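# Treton

A plain-text index of supernatural short fiction in English magazines and story papers. Each record is one printing of one story. The set holds 4,000 records taken from 63 periodicals, with 917 distinct author strings after name matching.

The index carries no story text. For that you need the periodicals themselves or a reprint.

## Files

- `printings.tsv` — one row per printing, tab-separated, UTF-8
- `authors.tsv` — author strings and the heading each is filed under
- `periodicals.tsv` — title, place of publication, known changes of title
- `notes/` — free-text remarks, keyed by record number

Line endings are LF. The first row of each table is a header. Empty fields are empty; there is no `NULL` or `n/a`.

## Fields in `printings.tsv`

| Field | Type | Notes |
|---|---|---|
| `id` | integer | Not reused after a deletion |
| `title` | string | As on the story page, not the contents page |
| `author_raw` | string | As printed, including initials and titles |
| `author_id` | integer | Points to `authors.tsv` |
| `periodical_id` | integer | Points to `periodicals.tsv` |
| `issue` | string | Volume and number where given |
| `kind` | code | See below |
| `checked` | 0 or 1 | 1 if a second reader has seen the page |

## Kind codes

There are 5 codes: `G` ghost, `H` haunted place, `C` curse or object, `T` transformation, `U` unclear. A story gets one code only. Where two fit, the reader takes the one that governs the ending. `U` is also used where the last page is missing from the copy seen.

Stories explained away as fraud or dream in the closing paragraphs are kept. Humorous ghost stories in Christmas numbers are kept too, though Thabiso Zwane argued for a separate code and may yet get one.

## Names

Unsigned stories are filed under `anon` and are never attributed from style. A pseudonym is joined to a real name only when a contemporary source does so. Married and maiden names share an `author_id` if the link is documented in `notes/`.

## Building

`make tables` merges the reader sheets and writes the three tables. `make check` reports duplicate ids, orphan keys and stray tabs. Both need Python 3 and nothing else. The old Prutora import script is in `attic/` and no longer runs. 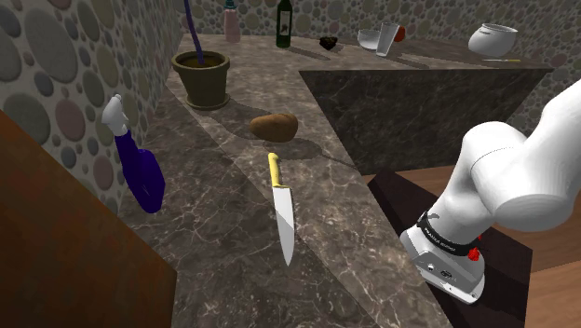
*Maintained by Bheki Modise and Wolfram Böttcher · 2018-10-10*

## Known problems

- Serials are recorded by first instalment only. Later parts are in `notes/` for the Magagula sheets and missing elsewhere.
- Bound volumes often lack the advertising wrappers, so some issue numbers are inferred from neighbours. These end in `?`.
- Hyphens in titles follow the page. Searching for `churchyard` will miss `church-yard`.
- Two periodicals changed title in mid-volume — both titles have rows, joined by `continues`.

## Corrections

Send a patch against the reader sheets, not the built tables. Give the record id and the page you saw. Corrections received after September go into the next release. Queries on pseudonyms go to Bautista Cáceres.

## Licence

Tables: CC0. Notes: CC BY 4.0.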